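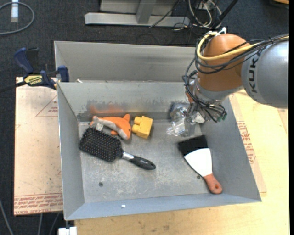 Reading time: 3 minutes

Call for participants: grasp judgement study, bin picking group, Tudar Laboratory

The bin picking group at Tudar Laboratory is inviting adults to take part in a study of how people judge robotic grasps. The study forms part of Laltamance, a project on picking mixed household items from a metal bin. It is led by Dr Snædís Hjaltested and Dr Babak Shokri. Sessions begin in November and will continue until all places are filled.

Background

In earlier work the group trained a model, Rellance, to propose where a robot arm should take hold of an object it has not met before. The training set held 857 recorded attempts on soft toys, brushes, hand tools, building blocks and similar goods. Rellance performed well on rigid items lying apart from one another. It was much weaker where two items touched, and where the best point of contact was on a thin handle or a flat blade.

We then asked two members of staff to mark their own preferred grasp points on the same recordings. Their choices differed from those of the model most often in the cases where the model failed. The present study will establish whether this holds for a larger group of people with no background in robotics, and whether their judgements can be used to correct the model during training.

What taking part involves

Participants will attend one session at the laboratory. After a short introduction you will be seated at a screen and shown still pictures of the bin, each with several objects in it. For each picture you will be asked to choose the object you would pick first, to mark where you would hold it, and to state how sure you are of your choice. There are 30 pictures in a session and no time limit is set on any of them.

In the second part you will watch the arm attempt a number of picks from behind the safety screen, and will be asked before each attempt whether you expect it to succeed. Participants do not operate the arm and do not enter the work area - a trained operator is present throughout.

Who may apply

Applicants should be 18 or over, with normal or corrected eyesight, and able to follow spoken and written instructions in English. Left-handed applicants are particularly welcome, as they were not represented in the earlier work. Persons who have been employed in robotics or warehouse automation, and those who took part in the Yeon pilot, are not eligible for this study.

Payment and data

A fixed payment is made at the end of the session, including to participants who choose to leave early. Marked pictures and answers are stored under a participant number only. No video or sound recording is made of participants. You may withdraw your answers at any time before the results are submitted for publication.

How to apply

Please write to the study coordinator, Stamatia Giannakopoulos, at the laboratory's main office, giving your name, your age, the hand you write with and the times of day at which you are free. Sessions start at 10 am and 2 pm. Questions on access to the building, including step-free access, should be sent to Poonam Grewal at the same office. An information sheet and consent form will be sent to all eligible applicants before a session is booked.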